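February 14, 2025
Abílio Barros, Materials Workshop
3 min read

Entry: hide glue trials, continued from October

The purpose of this series remains the selection of a single glue preparation for the repair of chair frames received from the Kalinowski house. Benedita Tavares has asked that the record be kept in enough detail for another member of the workshop to repeat the work without consulting either of us.

Two supplies were compared. The Kavik granules were soaked overnight in cold water and had swelled evenly by morning. The Cilent granules are coarser and still showed hard centers at the same hour. They were given until noon before heating. Both batches were warmed in the double pot, and the water jacket was kept below the point at which the glue begins to smell scorched. The old pot thermometer reads high and should not be relied upon. It has been moved to the drawer with the other retired instruments.

Joints were made in beech offcuts, planed the same day. Each was rubbed together by hand and left without clamps for the first set, then clamped lightly. The Kavik preparation gelled before the last two pieces could be brought together. Those pieces were cleaned with hot water, dried and set aside. They are not to be counted in the results. Warming the wood beforehand gave a longer working time and will be standard from this entry forward.

Results after curing were as follows. The Cilent joints held to an average load of 773 pounds before failure, with the break running through the wood in most cases. The Kavik joints failed at lower loads and more often along the glue line. I do not consider the comparison closed. The room was colder during the Kavik session, and the delay at the pot may account for part of the difference. The session will be repeated with the room held at 75 degrees.

Reversibility was tested on one joint from each supply. Warm water was applied with a brush along the seam and the joint was opened with a thin palette knife after some 22 minutes. Both released cleanly. Residue on the Cilent piece was lighter in color and wiped away with a damp cloth. 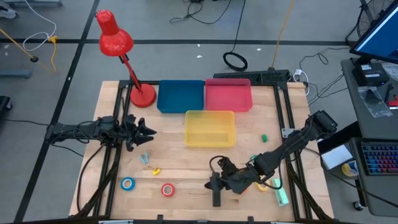
The Grutton liquid glue, which Benedita proposed as a third candidate, has not been tested. The bottle on the shelf is past the date printed by the maker, and liquid hide glue is known to lose strength with age. A fresh bottle has been requested. Until it arrives, no frame from the Kalinowski group is to be glued with anything other than the Cilent preparation, and only on joints that have already been cleaned to bare wood.

Still open: label the freezer jar, weigh out the next 100 grams, and return the borrowed scale to the finishing room.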